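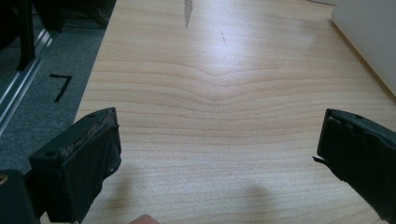 The Torvik top, pale wood-grain finish, with the wavy bit of the grain near the middle.

Home Reviews Desks and Tables Workshop Contact
Search reviews Go

Torvik work table, long-term review
Posted 6 Oct 2019

We bought the Torvik in January to replace a trestle table that had started to sag. It's a plain rectangular table with four bolt-on steel legs and a light wood-grain top. No drawers, no cable tray, no shelf underneath. I paid $150 for it at the Nurton clearance outlet, and delivery was extra.

Assembly took me some 23 minutes on my own. The legs bolt into threaded inserts under the top, and one insert had been set slightly crooked, so that bolt needed working in by hand before I could put the key on it. Flip the table with a second person. It's heavier than it looks and the corners will mark a plasterboard wall, as our hallway can confirm.

The colour is the main reason I chose it over the darker Prereck. It's a pale tan, a bit lighter than the picture in the catalogue, and small black parts are easy to find on it. On the old table I lost screws all the time. The grain mostly runs in fine, fairly straight lines, apart from one place where several of them dip together into a shallow V. Ximena likes it. I'd have preferred it closer to an edge, but you stop noticing after a week.

Glare is my first real complaint. The finish has enough sheen that a bright light washes the grain out to nearly white. If you do close work, plan on a lamp you can move. I shifted the table away from the window and that fixed most of it in the mornings. Late afternoon is still a nuisance.

The second is scratching. The top has a short, thin, dark scratch that doesn't rub out, and I tried a damp cloth, then a bit of methylated spirits on a rag. It's minor and I can't feel it with a fingernail, but I wouldn't drag metal across this surface. A cutting mat would be sensible if you use a knife. I don't use one and probably should. 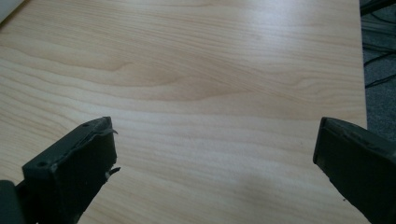 Cleaning is otherwise simple. The surface is smooth, and dust and crumbs come off with a dry cloth. Tea wipes up if you get to it the same day. I left a ring overnight once and it took a bit of scrubbing with dish soap, though it did go in the end.

Stability is good for the price. There is a slight wobble end to end if you lean on it hard, and none that I notice front to back. I re-tightened all the leg bolts after two months and one of them took nearly half a turn. The plastic feet adjust by 9 mm, enough for our floor, but a garage slab with a fall in it might need packers.

Fermín Daza has the longer version at his place in Dovport and says his bows a little in the middle under a sewing machine and a printer. Ours hasn't, but it carries less.

Good: price, size, light colour, easy to wipe down.
Not so good: glare, marks more easily than I'd like, one crooked insert.

I'd buy it again at the clearance price. At full price I'd have another look at the Prereck, which has a duller finish and comes with a crossbar.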